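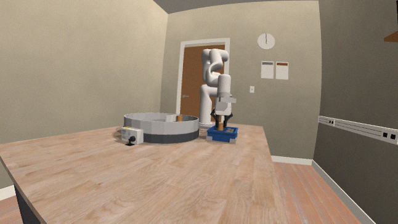 The radio quit somewhere past Skuvach, so after that it was just me and Vasilică Neagu and the sound of the bilge pump, which I'd started to think of as a third crew member (the only one of us doing any real work).

I should say that I'd known Neagu for one evening before I got on his boat. He needed somebody to help him bring the Mekodis down to Dimosov before the April storms, I needed to get away from my sister's couch, and he bought the soup. That was the whole interview! He asked if I got seasick and I said no, and I'd never been farther out than a ferry.

I got seasick for 3 days. He didn't say one word about it. He just put a bucket by my bunk and took my watches.

The fourth night was when the mast came down. I was at the wheel, singing to stay awake, and there was a crack like somebody dropping a piano, and then the whole thing was in the water alongside us, banging on the hull every time a wave came through. Neagu came up in his socks with the bolt cutters. We were at it 40 minutes, him cutting and me hanging on to the back of his harness and yelling things I hope he didn't hear.

When it finally slid off I figured that was it for us. We had an engine, sure, but the engine had been coughing since Bălan, and the chart said 411 miles to anything with a light on it.

"We have fuel for 30 hours," he said. "So we go slow, and then we make a sail."

"Out of what?"

He went below and came back with my sleeping bag.

I loved that sleeping bag. I'd like that written down someplace. We sewed it to the cockpit cover with fishing line, using the boathook for a pole, and my stitches were so bad he pulled half of them out and made me do them over – in the dark, with a flashlight in my teeth. Around sunup it filled. It was orange and lumpy and it had a zipper down the middle, and the Mekodis leaned over a little and started to move.

Neagu cut the engine and listened to the water going by for a while. Then he handed me the wheel and asked if I knew any other songs.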